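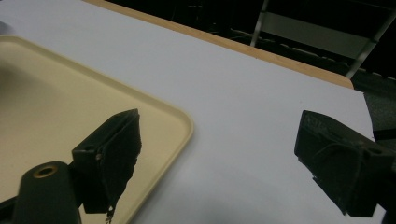 Old concert tickets and music paper need very little done to them, and most of the damage I see was done by somebody trying to help. I have kept gig tickets, tour programs and handbills for a long time, and I sort them at a table in the back room in Bedcombe. A plain white tabletop and a cream-colored plastic tray are all the furniture the job calls for. Small stubs go in the tray so they stay together, and the white surface shows up every crumb and pencil mark that would vanish on a dark one.

Before you start

Wash your hands with ordinary soap and dry them well. Skip the hand cream until afterward. Cotton gloves are fine for photographs, but on thin ticket stock they catch the corners and you lose the feel of the paper. Clean bare hands are better. Put drinks in another room. Pens too. If you need to write anything, use a soft pencil.

Work in daylight if you can, but not in direct sun. The dyes in colored ticket stock fade quickly. I left a pink stub on a windowsill for one summer and it is now the color of weak tea.

Taking tickets out of old albums

The worst albums are the ones with sticky pages and a clear plastic sheet over the top. The glue goes yellow and grips harder every year. Do not pull from the corner. Slide a length of plain unwaxed dental floss behind the ticket and work it slowly from side to side. If it stops, stop with it and come in from another edge.

If the floss won't go through, cut the album page around the ticket and leave the backing where it is. A ticket with a bit of card stuck to the back is worth more than half a ticket. Diarmuid Brennan, who sold me most of my ballroom-era stubs, leaves the backing on everything and has never had a buyer complain.

Photo corners are easy. Bend the corner mount, not the ticket.

Surface dirt

Use a soft, dry brush, the kind sold for watercolors or for makeup. Brush from the middle out to the edges. For smudges on thick card, grate a white vinyl eraser on the fine side of a kitchen grater, sprinkle the crumbs over the mark, and roll them around lightly with a fingertip. Brush every crumb off when you finish.

Don't do this over pencil, over a signature, or over a rubber-stamped seat number. Stamped ink often sits on top of the paper and will come away with the dirt.

Never use water, window cleaner or lighter fluid on a ticket. There are people online who swear by lighter fluid for sticker residue. It can also move the printing ink, and you won't know until it has.

Flattening

Tickets that lived in a wallet have a curve to them. Put each one between two sheets of plain white blotting paper, lay a heavy book on top, and leave it for a week. Large posters and fold-out programs take longer, up to 36 days in my case for a stubborn one that had been rolled in a tube. Don't iron anything. Thermal tickets, the shiny kind from the computer printing days, turn black with heat.

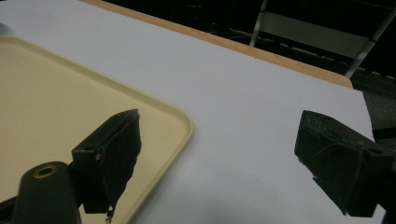 Tray to the left, the rest of the table left clear for laying out.

Sleeves and boxes

Look for polyester or polypropylene on the label. Avoid anything that smells like a new shower curtain, as that smell is PVC, and it will lift the ink off a ticket and keep it. Buy sleeves a little larger than the ticket. A tight sleeve dents the corners every time you put the ticket back.

I use the Pliklow pocket pages for stubs and flat Erel boxes for programs. Any similar acid-free box will do the job. Stand programs upright only if the box is full enough to hold them straight. A half-empty box makes them slump, and the spine creases near the staples. Lay them flat if in doubt.

Rusty staples in old programs can come out. Open the prongs at the center fold with a blunt table knife, then push them back through from the inside. Don't use a staple remover. Keep the pages together with a strip of folded paper around the spine — no rubber bands and no paper clips.

Labels

Write on the sleeve or on a slip behind the ticket, never on the ticket itself. I put down the act, the hall, the date, the seat, and who I got it from. The last one matters more than I used to think. Treasa Hayes once asked me where a showband handbill had come from and I could not tell her.

Give each item a number and keep the list in a notebook as well as on the computer. My last box ended at 600, and I would not like to start again from memory.

Where to keep it all

Not the attic and not the garage. Under a bed on the ground floor is also a poor choice if you have ever had a pipe go. A closet on an inside wall is best. Put a small packet of silica gel in each box and swap it in April and again in the fall.

If you frame a ticket for the wall, have the shop use a window mat so the glass doesn't touch the paper. Mac Mathúna in town will do this if you ask, but you do have to ask. Better still, frame a good color copy and put the original back in its box.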